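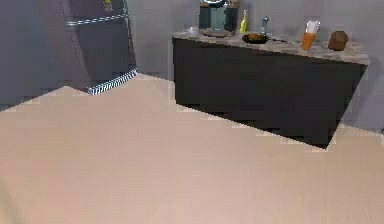 Most of the robot kitchens I have worked with are on a screen. You sit at a desk with a controller in your hand, you look at a fridge and a counter, and you drive an arm through a job you could do in your own kitchen without thinking. Then the software takes your one run and makes hundreds more out of it by shifting things a few centimetres and replaying the motion.

I think this is a reasonable way to get a lot of practice data. I also think we have started leaning on it too hard, and that the person doing the showing has been forgotten along the way.

I spent part of last winter recording demonstrations for a small group in Bridberg. The job list had 25 tasks on it, all kitchen work: open the fridge, move a pan, turn a tap, put a cup back where it came from. We used a teleoperation program called Getoda, with a handheld controller and a foot pedal for the grip. By April we had 1,692 recordings marked as good. I did 393 of them myself, so I have some idea of what was in there.

What was in there was mostly our habits. I come at a pan handle from above because my wrist gets sore if I come in level. Another operator, Hala Cherkaoui, always paused just before closing the grip. She had learned on a slow connection years ago and never lost the pause. When the first trained policy was run, it paused too, on about half its tries, and came in from above on pans where a level approach would have been much easier. It had copied us faithfully. The trouble was with what we gave it.

The usual answer is to collect more. If two people have odd habits, hire ten, and the habits will average out. I don't find this convincing. Two good ways of picking up a pan do not average into a third good way. Go left of the faucet or go right of it and you are fine, but go down the middle and you hit it. More people helps if somebody sits down first and decides what the options are, and makes sure each one is shown cleanly.

Guiding a real arm by hand has its own problems. It is slow, it is tiring, and you end up standing in the way of the cameras. But it has one thing the screen does not, and that is weight. When you push a real arm toward a fridge handle you feel the door seal let go. You slow down at the right moment without being told to. With a controller and a simulated door, I was guessing, and my guesses changed between the morning and 4 pm. A simulated loaf of bread doesn't squash unless someone has taken the trouble to make it squash, and in our case no one had.

The people at Sero, who were paying for the work, wanted volume. I understand that. Simulated runs are cheap, nothing gets broken, and you can reset the room with one key. Their manager, Nutsugah, told me that a bad recording costs nothing because you can throw it away. I would say it costs nothing only if you notice it. A run where the pan reaches its spot gets marked as good, even if it got there by a route no sensible person would take.

So I would change 3 things. Pay operators by the hour and drop the per-recording rate, which rewards rushing. Have a second person watch a share of the successful runs as well as the failed ones. And do a small set of every task by hand on a real arm before anyone opens the simulator, so that the operators know how the job is supposed to feel.

None of this is expensive next to the cost of the computers. The last item took us two days when we finally tried it – borrowed arm, real pan, real fridge – and my own recordings were different afterwards. I slowed down before contact. I also stopped coming in from above, although my wrist still complains.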